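Khamphan Workshop
@khamphan_workshop
17/05/2024

Thread: comparing two sets of pads for our hand-held grippers. I promised this to several people and I am slow, sorry.

1/ We have two hand-held grippers of the same design. Until now we used the hard pads from Retier. Now I am trying the softer ridged pads from Gurkau. Same handles, same jaws, only the pads are changed.

2/ The test objects are small things which the hard pads did not like: beads, thin string, little metal pieces. A box or a cup is too easy and tells me very little about a pad.

3/ I work at home, on a woven blanket. On a bare table the beads run away, and also I want some fabric under the object, as the jaw tips often catch it. 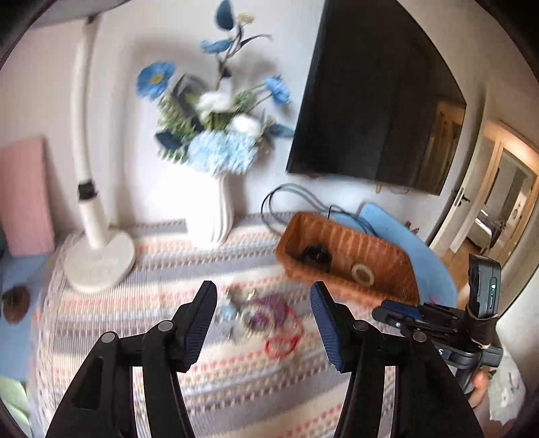 Blue ridged pads, jaws still open, beads and red string between the tips. The second gripper is at the right.

4/ First result. With hard pads a single bead jumps out when I press a little too much. With the ridged pads it stays, if it sits across the ridges. Along the ridges it can still slide.

5/ String is the opposite. The hard pads hold it well, the ridged ones let it go when I pull sideways. I did not expect this. I repeated it 60 times with each pad and the difference remained.

6/ Catching the blanket: both do it. The Gurkau pad is thicker, so I must come in at a lower angle. After one evening the hand learns it.

7/ Price, because you will ask. I paid 690 for the Gurkau set and 2000 for the Retier set, both in crowns, without shipping. The Retier pads have lasted since October and show almost no wear. For the soft ones I cannot say yet.

8/ Next I want to try the Cernska pads, which are said to be something between these two. I have ordered 3 pairs. If somebody has used them with thin string, please write to me how they behave.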